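2018-03-31

## What we changed in the floor rules, and why you should read them again

Many of you asked in the last weeks why the Wollar room has a new sheet of rules on the door. The short answer is that the old sheet was written for a single arm on a fixed bench. Now we have mobile machines with two arms that work in a furnished room, and half of the old sentences did not apply any more. The new text is version 2 of the Trirel floor practice. It is valid for our own staff and also for the guests from Ellance, who will share the room with us until December.

I try to explain here the points where I received the most questions. The full text is on the shared drive, in the folder "Practice", and the full text is the one that counts. If this item and the sheet say different things, please follow the sheet and write to me.

### Before the session

The operator walks the whole route by foot before the motors are enabled. This was already a custom, but it was never written down, and so some people did it and some people did not. Now it is an obligation. You walk from the start position to each work position and back, and you look at the floor and not at your tablet.

We ask you to note three kinds of things on the route card. First, anything that changes the height of the floor, also if it is only a few millimeters. Second, anything that can be pulled or rolled over. Third, the feet of the furniture. A table is drawn on the plan as a round or a square, but its feet can stand in another place than the edge of the top, and the plan does not know this.

The route card has to be signed on the same day. A card from yesterday is not valid, also when you are sure that no one moved a chair in the evening. In the last review we looked at 1,284 session logs, and in 666 of them the card was missing or had an older date. I do not write this number to blame anybody. The old card was long and it was kept in the other building, and this was our mistake. The new card is one side of paper and hangs beside the door.

### Start position

The start position is with both arms held close to the torso and the hands in front of the body. From this posture the operator checks the view from the head, and only after this check the machine may approach the work surface. It is not permitted to drive with an arm stretched out, not even for a short distance, and not even if the next step is a reach.
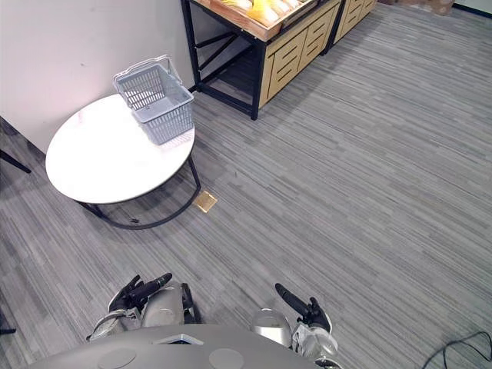

**SHARED ROOMS / FLOOR AND FURNITURE**

A carpeted room asks for more care than a hall with a painted floor. With the machine standing in front of the round table and the basket on top, the list for the route card is already not so short: the square floor outlet near the base of the table, the black cable on the carpet at the right, the ring where the table legs come together, and a dark furniture leg at the left side. All of these are ordinary things in an ordinary room. They should be on the card anyway.

*Floor outlets.* Every outlet plate is marked on the plan with its real position, measured from two walls. You do not cover a plate with a mat. A mat makes a new edge, and it can slide. If a plate has its lid open or sits loose, the session does not start until it is repaired. Shiny plates need one more check, as a reflecting surface can give a wrong reading to a depth sensor. Please look at the depth view from the start position, and if there is a hole or a jump in it where the plate is, write "reflecting" on the card and plan the route around it.

*Cables.* A cable may not lie across the planned route. If it has to stay in the room, it goes along the wall or it is fixed flat, and a loop in the cable is pulled out first. A loop is worse than a straight cable for a wheel and also for a shoe. Before version 2, we permitted a cable next to the route if the operator "kept it in mind". This sentence is deleted. The keep-out distance is now written on the card and the operator enters it in the software before the start.

*Patterned carpet.* Striped tiles caused some discussion. Ellance wanted a plain floor for all sessions, and our side wanted to keep the room as it is. We agreed that a pattern is allowed, but a thin dark object on a dark stripe has to be confirmed by a person and not only by the screen. It takes one minute and you have to bend down for it.

*Tables.* For a round table, the approach point is measured from the edge of the top and the stop point is measured from the base. You need both. The software from Lodhi accepts only one value per object, so please enter the larger radius and write the other one by hand. We asked Lodhi for a second field. They answered in a friendly way, but they did not give a date.

*Objects on the table.* A container with handles counts as two heights: the body, and the top of the handles. The rule is simple to forget, because in the object list there is only one line with the name. The clearance for the hand is always calculated from the highest point. Also write down how the container is turned in relation to the front of the machine. "On the table, right side" is too little for the next operator, who wants to repeat the same reach. A simple sketch with an arrow is enough.

*Things that do not belong to the task.* Cabinets, trays and boxes by the wall stay in the room if they are outside the working area, but they are recorded one time per week. If goods are kept on top of a cabinet, the drawers of this cabinet may not be used in a task before somebody checked that the top is stable.

### During the session

One person operates and one person watches. The person who watches holds the stop button and does nothing else. He or she does not carry objects, does not answer the telephone and does not write the log. If you are only one person in the room, the machine stays disabled. There were requests for an exception when the machine only stands and the arms move. We discussed this for a long time and decided against it for now.

To reset an object on the table, the operator says "hands in" and brings the arms back to the start position. The other person answers "in" and only then goes to the table. Please use these words and no others. The guests from Ellance used "clear" in their own house, and with us "clear" means that the machine may move again, so you can imagine the problem.

### After the session

Write down what was different from the card. If nothing was different, write "no change", so that the field is not empty. An empty field tells the reader only that somebody went home.

Near misses go into the same log and not into a separate form. A near miss is also when you stopped the machine and afterwards you were not sure if it was necessary. We want to read these. No one gets a bad note for pressing the button.

### Open points

- The keep-out distance for soft objects, like a jacket on the back of a chair, is not decided. Until then, use the same value as for hard objects.
- The training for the new card takes about one hour. Dates for the Wollar room are in the calendar, and guests can join without registration.
- The old sheets should be taken down in all rooms. If you still find one, please throw it away and do not correct it with a pen.
- Comments on version 2 can be sent until the next issue of the newsletter. It helps me a lot if you write the paragraph number.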